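Helmy Hall shared workshop: progress report to the Stasden Fund

Reporting period: spring, up to the end of May

First of all, thank you for your patience with this one. We had hoped to send it with the April figures, but the lighting invoice came in late and it seemed kinder to you to wait and send everything together.

The hall has had a busy few months. Your grant paid for the opening of the main floor to outside groups, and we can now report 621 bookings since the doors opened, with 15 groups coming back on a regular basis. That is more than we dared put in the application! The afternoons fill up first, and we have started holding a few evening slots back for newcomers, who were finding it hard to get a foot in the door.

What pleases us most is how people use the room once they are in it. They come for their own session and then stay on their feet talking to whoever is working next to them. We had worried that such a big, high room would feel chilly and formal, and we did think about dividing it up. For now we would like to leave it open.

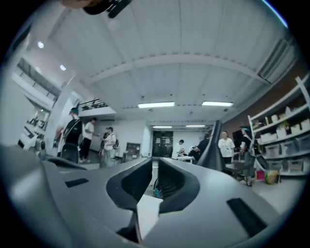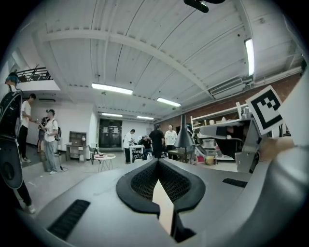 The main floor in use during a session in May.

On the money side, we have spent $2,111 of the $2,475 set aside for fittings. Most of that went on the shelving, which came from Drolano and took two deliveries to arrive complete – the second one was missing its brackets, and we had a long week of boxes in the hallway. The remainder is promised to Karus for a service of the air conditioning before the summer, and we will forward the receipt as soon as we have it.

Two things are still open. The sign-in sheet needs a proper home near the door, and the quieter groups have asked for a corner of their own in the mornings. We would be glad to talk both over when you next visit, and the coffee will be on whatever time you come.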